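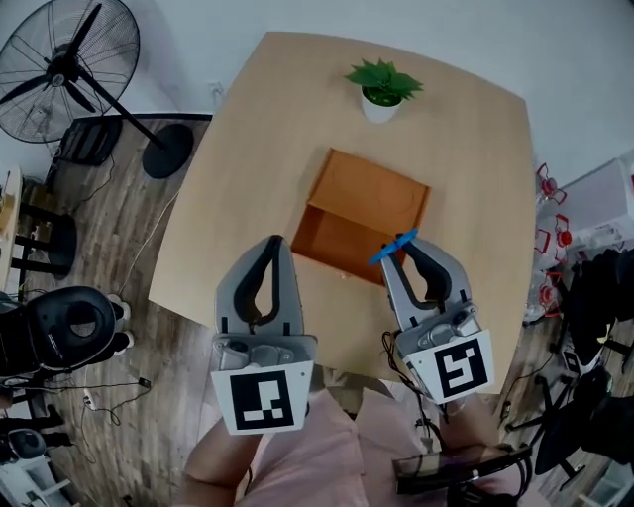
Budgeting for a two-gripper demonstration station

Posted January 27, 2019

Hand-held grippers let an operator record manipulation tasks without an arm in the room. The purchase looks simple on a quote, and most of the overspend comes from items the quote leaves out. The steps below assume one station, one operator and tabletop tasks such as placing a small object into an open box.

Step 1. Fix the task list before requesting prices

Write down the largest and smallest objects to be handled. Finger type follows from this. Soft fingers tolerate poor alignment on small or irregular parts but wear faster than rigid jaws. Do not ask for a quote on "a pair of grippers" alone; Cekgate and Noh both price the fingers separately from the body.

Step 2. Price the pair as a system

Request a single figure covering:
2 gripper bodies, left and right
Finger sets, with one spare set per side
Marker plates, mounted and flat
Cameras, if not integral
Cables, handles and straps

Our quote from Cekgate came to $2,621 before tax and freight. Freight to Riddale added $84. Confirm whether replacement fingers are a stocked line or made to order. Ours were made to order, with a lead time of 30 days, and the first spares did not arrive until April.

Step 3. Allow for the room

A plain square table is adequate. Leave clear floor on all sides and keep chairs back from the operator's elbows. Check these against the floor plan:
Power outlet within reach of the table, on the same wall as the recording computer if possible
Cable routes that do not cross the walkway
Even overhead lighting — fluorescent tubes are acceptable if they do not flicker on the recording
Cooling adequate for long sessions

A wide-angle camera on the gripper records the ceiling and walls as readily as the work. Include the whole room in the site check. 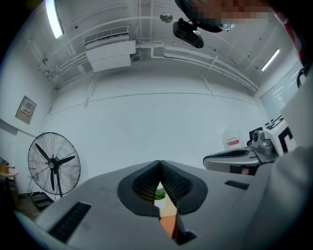
Finger pads and room fittings from the gripper camera.

Step 4. Budget for consumables and props

Cardboard boxes, small plastic parts and a potted plant cost very little, but they need a line of their own or they will be charged to maintenance. Buy boxes in more than one colour. Pads and marker plates belong here too; a scratched or bent plate should be replaced, not flattened.

Step 5. Compare hire with purchase

Clondley hires by the month and includes calibration. Hire suits a short program with a fixed end date. For open-ended work, obtain both figures in writing and compare them over the same period, including operator time.

Step 6. Raise the order

Attach the task list, the floor plan and the itemised quote. State the finger type on the order itself, and ask for the spare sets to ship with the bodies.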